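Teleoperated demos for opening a toaster oven door – how many, and how consistent?

Posted in Help > Arms and Grippers
Tags: teleoperation, demonstrations, doors

osetti_bench
I'm recording demonstrations by remote control with a two-finger gripper. The task is to open the door of a small toaster oven and take out what's on the rack. I have 253 episodes so far. The trained policy gets to the handle fine, then closes its fingers a little too high and slides off. I use one fixed camera and one on the wrist. The oven and the two views:
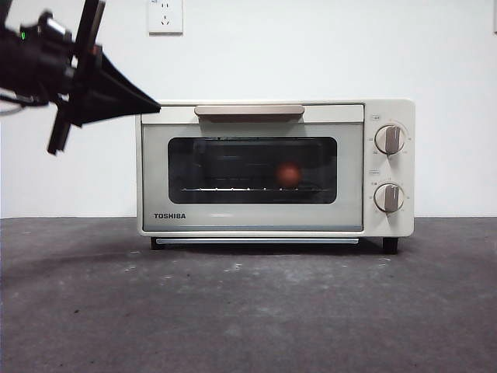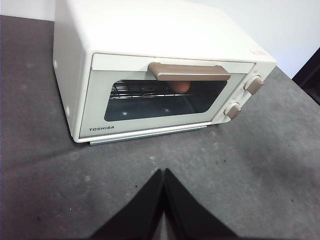 I start every episode from the same pose and pull the door the same way each time. Should I keep going to 1,000 or change how I record? I'd like to avoid throwing out what I have.

rurko
Change how you record before you add more. If every episode starts from the same pose, the policy never sees what to do when it is slightly off. Move the start pose around, and shift the oven a little between episodes. Also record some where you begin too high on the handle and correct – those are worth more than clean ones. Keep the old episodes and mix them in.

Two more things. Slow down for the last part of the approach. People driving by remote tend to rush the grasp, and you end up with very few frames of the part that matters. And check that your wrist view and gripper commands are lined up in time. I had a delay of 4 frames once and got the same sliding you describe.

chala77
just get more data. we did 2,000 on a drawer and it worked

somville_lab
Agree with rurko on the corrections. I would also try hooking the door from the top edge of the handle with closed fingers in place of a pinch. It's easier to drive by hand and it forgives a bad height. If you switch, don't mix both styles in one training set. My policy went halfway between the two and did neither. You can still use the pinch episodes for the approach if you cut them before contact.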